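Bidetti Desktop Computer, Refurbished — Home and Office Model

Product code 1104
In stock
Price: £186, including delivery to mainland addresses

The Bidetti is a small desktop computer for everyday work: letters, accounts, email, video calls and watching films. It is supplied refurbished and ready to plug in. You will need your own monitor, or you can add one at the checkout.

Each machine is stripped, cleaned and tested at our Randano workshop before it goes on sale. Old thermal paste is removed and replaced, the fan is checked for noise, and the storage drive is changed for a new one. The case may carry light marks from its first owner — usually small scratches on the lid or the side that stood against a desk. Cases with dents or cracks are not sold under this listing.

What's in the box

Bidetti desktop computer
Power supply and UK mains lead
USB keyboard and mouse
Upright stand
Printed setup sheet

Specification

Processor: four cores, socketed
Memory: 8 GB fitted, two slots, one free
Storage: 512 GB solid state drive
Ports, front: two USB, headphone socket
Ports, back: four USB, network, HDMI, DisplayPort
Wireless: Wi-Fi and Bluetooth
Optical drive: none

Choosing the right model

The Bidetti suits one person doing ordinary work. It will run a browser with plenty of tabs open and a spreadsheet alongside. It is not a games machine and there is no room in the case for a full-size graphics card. If you edit video or work with large photo files, look at the Salcedo tower instead, which takes more memory and has a bigger power supply.

For shared rooms and reception desks, the Pemosent bracket (sold separately) holds the computer behind a monitor or under a worktop. It comes with four screws and fits without drilling into the case.

Setting up

Stand the computer upright or lay it flat, with a hand's width of clear space at the back. Connect the monitor, keyboard and mouse first and the power last. The first start takes a few minutes while the system finishes its settings. After that it will ask you to choose a user name and password.

Keep the vents clear of dust. A soft brush every few months is enough in most homes — more often if you have pets or the computer sits on the floor.
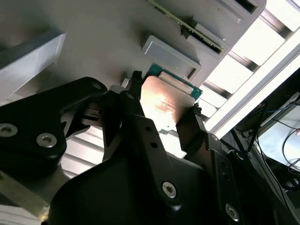 Can I add more memory later?
The second slot is free and takes one more 8 GB module. Switch off at the wall, slide off the lid and press the module in until both clips close.

Delivery and returns

Orders placed before 2 pm are sent the same working day. We do not deliver on Sunday. You may return the computer within 30 days if it is not suitable, with all the parts it came with. The warranty lasts twelve months and covers parts and labour, but not spills or drops.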